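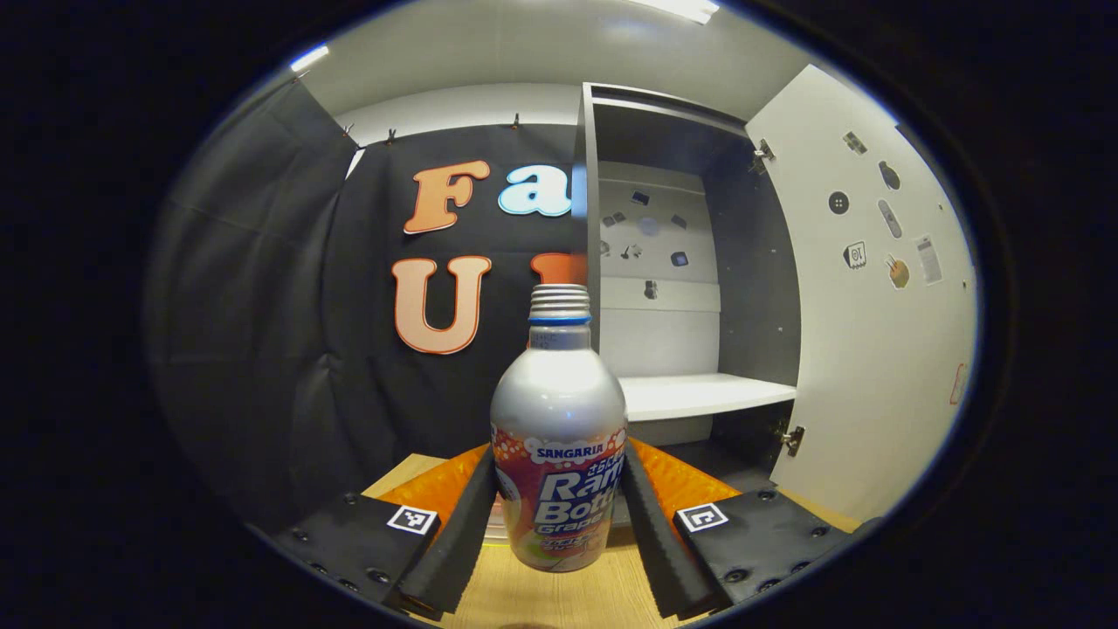

Companion Devices in Residential Care: A Conversation With the Program Lead at Sandodero

Sandodero, a nonprofit operator of assisted living residences, began placing robotic companion animals with its residents in February. The program lead, who has a background in occupational therapy, met with our editorial office to discuss how the devices were selected, how they are used and what remains to be settled.

The first question concerned the decision to use robots in buildings where live animals are already permitted. "Our pet policy is generous, but it assumes a resident can feed, walk and clean up after an animal," the program lead said. "Many of the people who miss their pets the most can no longer do that. We had a waiting list for visits from therapy dogs, and the visits lasted less than an hour."

Three devices were reviewed before any purchase was made. The Mistico, a cat with a weighted body and a slow purr, was chosen for the largest group. The Jader, a small wheeled dog that follows its owner from room to room, was tested in one residence and withdrawn from general use after staff raised concerns about falls. It is still available for supervised sessions in the activity lounge. A third product responded only to commands given through a phone, and the review team did not pursue it.

Sandodero now has 16 Mistico units in service across 7 residences. Each is assigned to one resident and carries a name tag. Sharing was considered and rejected on grounds of hygiene. "The fur cover comes off and can be washed, but it takes most of a day to dry," the program lead explained. "We keep spare covers. In the first weeks we did not have enough of them, and several residents were upset to see the cat without its coat."

Asked whether residents believe the animals are real, the program lead answered with some care. Staff are instructed to introduce each device as a robot and to repeat this whenever they are asked. They do not correct a resident who speaks to it as a cat. Families receive a written notice before a unit is assigned and may decline. Over three families have done so, according to the program lead, mostly on the ground that the device seemed childish. "That is a fair objection, and we do not argue with it. One daughter called back later and asked us to try. Others have not, and that is their decision."

Privacy was a further subject. The Mistico has touch sensors and a microphone but no camera, and the units are used without a network connection. The microphone allows the cat to turn its head toward a voice. Under the maintenance agreement, Tsuchiya, the regional service contractor, may open a unit only at its own workshop and must return it with a record of the work done. Battery replacement has been the most common request.

The program lead was reluctant to make claims about health outcomes. Staff keep a short log of when each device is used and for how long, and the entries vary widely. Some residents hold the cat through the evening news. Others leave it on a chair for days and then ask for it at bedtime. "I would like to be able to say that people sleep better," the program lead said. "I cannot say that from a log sheet — we would need a proper study, with someone outside the organization running it."

Therapy dog visits continue on their previous schedule. Residents who wish to be considered for a companion device, or family members acting for them, may request an application form at the front desk of any Sandodero residence.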